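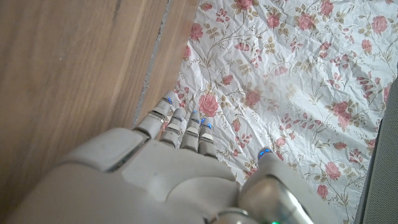

Wrist camera view, fingers over the edge of the floral sheet. The hand fills the lower half.

Masking the hand out of wrist camera images in Woltuvine

The wrist cameras sit so close to the hand that a large part of every image is the robot itself. If you pass those images straight to an object detector or a depth filter, the fingers come back as obstacles, the thumb comes back as an object, and the planner refuses to close on anything. The cure is a self-mask: a per-image layer that marks which pixels belong to the robot.

These steps set up a self-mask for a two-armed robot with multi-fingered hands, check it against a patterned background, and connect it to the planner. They assume you have Woltuvine installed, the Urkstead driver package running, and a robot description file that includes the fingers. If your description file stops at the wrist, fix that first. A single box in place of the hand will not do.

Allow an afternoon for the first arm. The second goes much faster.

Before you start

Check that joint states arrive for every finger joint and not only for the arm. In a terminal:

wolt topic rate /joints/hand_left
wolt topic rate /joints/hand_right

Both should report 78 messages a second. If one hand is slower, look at its network settings before going any further. A mask built from late joint states lags behind the hand and leaves a thin rim of unmasked finger on the leading side, and that rim is exactly what a detector likes to call an object.

Next, check that the camera clock and the joint clock agree:

wolt clock compare --camera wrist_left --joints hand_left

The offset is printed in milliseconds. Anything under 40 can be corrected in software. Above that, restart the camera driver and run it again. On the Vikside bench the offset is large after a cold start and settles once the cameras have been running for a while, so we leave them on over lunch and set up in the afternoon.

Step 1. Calibrate the camera to the wrist

You need the position of the camera relative to the last arm link. The factory value in Urkstead is good enough to start with but not good enough for masking.

Fix a calibration board flat on the table. Move the arm through the poses in wrist_poses.yaml, which ships with the package, and let the tool collect an image at each one:

wolt calibrate wrist --side left --poses wrist_poses.yaml

There are 31 poses in the file. You can skip the ones your table makes awkward, but keep the tilted ones. If every pose looks straight down, the solver cannot tell a small camera tilt from a small sideways shift, and you will get a result that looks fine in the middle of the image and drifts towards the corners.

Save the result to calib/left_wrist.yaml. Do not overwrite the factory file. You will want it for comparison.

Step 2. Render the first mask

Start the mask node with the new calibration:

wolt mask start --side left --calib calib/left_wrist.yaml --show

A window opens with the live image and the mask laid over it in red. Open and close the hand slowly. The red area should follow each finger from knuckle to tip.

Things to look at, in this order:

The back of the hand. It is the biggest and nearest part, so a rotation error shows up here first. If the red area is turned against the housing, go back to step 1.

The fingertips. They are small and far from the camera. If the mask is right at the palm and short at the tips, your finger joint zeros are off. Run the hand's homing routine and try again.

The thumb. On most description files the thumb has one more joint than people expect, and the sign of that joint is sometimes wrong. If the mask thumb moves in while the real thumb moves out, flip the sign in the description file and reload.

Step 3. Deal with the lights

Our hands have small indicator lights at some of the fingertips. They cause two separate problems. The first is glow on nearby surfaces, which falls outside the mask and moves with the hand. The second is that the auto exposure reacts to them when a fingertip comes close to the lens.

For exposure, switch to manual and pick a value with the hand open over your brightest surface:

wolt camera set wrist_left exposure manual
wolt camera set wrist_left exposure_us 2000

The number above suits our room and nobody else's. Start there and halve it if whites are blown out.

For glow, widen the mask a little at the tips only. In mask.yaml, set tip_padding to a small value and leave body_padding at zero. Widening the whole mask is tempting, and it does hide errors, but it also eats the gap between finger and thumb. That gap is where the thing you are trying to pick up will be.

Step 4. Set up the head camera

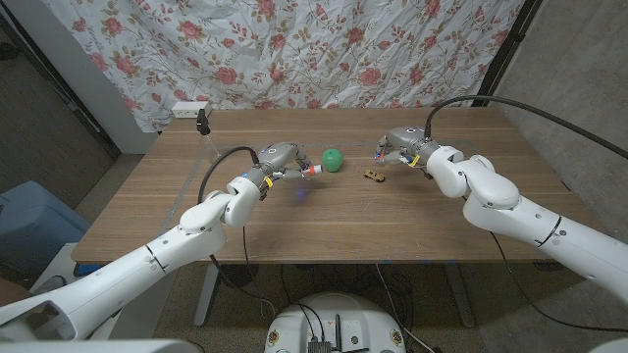 Head camera view of the bench. The green ball and the toy car are on the table between the hands.

The head camera sees both arms at once, so it needs both arms in its mask:

wolt mask start --camera head --sides left,right --show

Errors here come from the whole chain, from the base through every arm joint to the fingertip, and they will be larger than at the wrist. Use more padding. We use roughly double.

Cables are the main nuisance. They are not in the description file, they move, and they are dark against a light table. A black cable looping over a hand will be reported as an obstacle hovering in mid-air. There are two ways to handle it:

The simple way is to add a soft cylinder to the forearm link in the description file, wide enough to cover the usual swing of the cable. It costs you some view of the table but never surprises you.

The other way is the cable filter, written at Nwachukwu and included in Woltuvine as an optional plug-in. It looks for thin dark shapes that touch the arm mask and adds them to it. It works well over plain wood. Over a busy pattern it sometimes follows a printed vine and masks a strip of background as well. Try it, watch it for a few minutes, and go back to the cylinder if you see that happening.

Anything fixed to the table, such as a power strip or a ruler, should go in the static scene file and stay out of the mask. The mask is for things that belong to the robot. Mixing the two makes later faults very hard to trace - we lost most of a Wednesday to a table edge that somebody had put in the arm description.

Step 5. Test against a pattern

A mask that has only been tried over a plain tabletop has not really been tested. Plain wood gives the detector nothing to latch on to, so small leaks do no harm and you never see them. Put something with a busy print behind and beside the table. Flowers are good, with their curved edges and repeated shapes at several sizes. Leave the creases in. They give you soft shadows, which are another source of false objects.

Run the detector twice over the same recording, once with the mask and once without:

wolt record start --cameras all --joints all --out test_a
wolt replay test_a --detector default --mask off --report off.txt
wolt replay test_a --detector default --mask on --report on.txt
wolt report diff off.txt on.txt
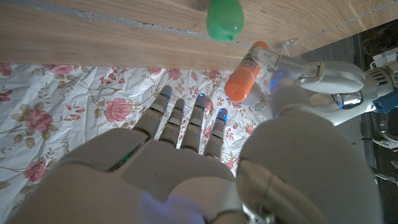 The diff lists each detection that appears in one report and not in the other. Read it by hand the first time. Detections that vanish when the mask goes on should all be robot parts. If a real object vanishes, the padding is too wide or a joint angle is wrong. If a new detection appears with the mask on, the mask edge itself is being read as a shape, and you should turn on edge_blend in mask.yaml.

Record with both hands working close together as well as apart. Each wrist camera should mask its own hand and also the other arm when that comes into view. The second part is off by default. Turn it on with:

wolt mask set wrist_left include_other_arm true
wolt mask set wrist_right include_other_arm true

Without it, the right wrist camera treats the left hand as an object, and if the left hand is holding something, the detector tends to merge the two into a single blob with a grasp point on the wrong side.

Step 6. Connect the mask to the planner

The planner reads masked depth, not masked colour. Point it at the right topic in planner.yaml:

depth_source: /wrist_left/depth_masked
unknown_as: free_near_hand

The second line needs some care. Masked pixels have no depth, and the planner has to assume something about them. With unknown_as set to occupied, it will never move, as the hand is always surrounded by unknown space. With it set to free, it may drive a finger into something hidden behind the hand. The free_near_hand setting treats unknown space as free only within a short distance of the fingers, and uses the last known value everywhere else.

Run the first plans at low speed with a hand on the stop button. Try an approach from above, then one from the side, then one where the other arm is in the way. If the planner stops for no clear reason, open the obstacle view and look for small floating specks near the fingertips. Those are mask leaks, and step 3 is the place to go back to.

Keeping it working

Repeat the calibration whenever a camera has been taken off or a wrist has been knocked. Changing a fingertip cover means checking tip_padding again. Keep the test recording from step 5 and replay it after every Woltuvine update, using the same detector settings, and store the diff alongside the calibration files so the next person can see what changed.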